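Lekix慈善长跑队招募跑者及后勤人员

Lekix慈善长跑队现面向社会招募队员，参加八月举行的Cotiswood山地接力赛，为Guva乡村阅读基金筹款。基金所得用于给乡镇小学的图书角添置书刊和书架。

赛事情况
接力赛起点设在Mrema水库大坝，终点在Cotiswood老火车站，全程分六棒，每棒长短不一，最短的一棒为平路，最长的一棒有连续爬坡，海拔最高点679米。上午六点半起跑，下午四点关门。全部赛段为铺装路面或机耕道，不需要越野经验。

招募岗位
一、跑者。年满十八周岁，能够连续慢跑一小时以上，近半年内无心脏、膝关节方面的就诊记录。有半程马拉松完赛成绩者优先安排爬坡棒次。报名时须提交一年内的体检报告。
二、随队司机。持C1及以上驾照，驾龄三年以上，熟悉山区道路。车辆由队里提供，油费和过路费实报实销。
三、补给点人员。负责饮水、香蕉和盐丸的分发，以及接力带交接时的登记。须全天在岗，午餐由队里提供。
四、书刊整理员。赛前两周到队部工作，每周两个晚上，每次两小时，主要是登记、分拣捐来的图书和杂志，按年级装箱。不要求跑步。 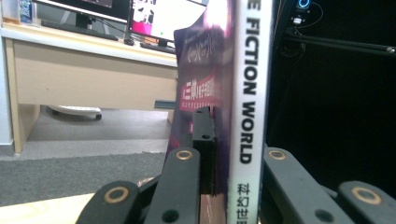

科幻类杂志，封面印有红底标题

书刊捐赠与报名同时进行。小说、科普、画册和期刊均可，缺页、发霉或有大面积涂写的不收，教辅材料不收。期刊不要求成套，请勿用胶带捆扎。

筹款要求
每名跑者的个人筹款目标为800元，可通过亲友认捐或单位配捐完成，未达到目标者仍可参赛。全队目标为4000元，筹款页面在名单确定后开通。报名费由队里统一缴纳，个人不另付费。跑者须交装备押金500元，赛后归还号码布、计时芯片和队服外套时全额退回。

训练安排
入选跑者须参加赛前集训，每周两次，晚上七点在Mrema体育场北门集合，一次为匀速跑，一次为坡道练习。无故缺席三次以上的，名额由候补队员递补。因出差或生病不能到场的，提前一天在群里说明即可。

报名方式
到Lekix队部前台领取报名表，或在队部网站下载填写后交回。表中请写明意向岗位、紧急联系人和衣服尺码。同一人可以填报两个岗位，请注明先后顺序。跑者收到表格后一周内安排试跑，试跑距离为五公里，不按名次录取，主要看配速是否稳定。其他岗位由队部电话联系，简单面谈后确定。

本次招募各岗位均为义务性质，不发放报酬。队里为全体人员购买比赛当日的意外保险，请在报名表上如实填写证件号码。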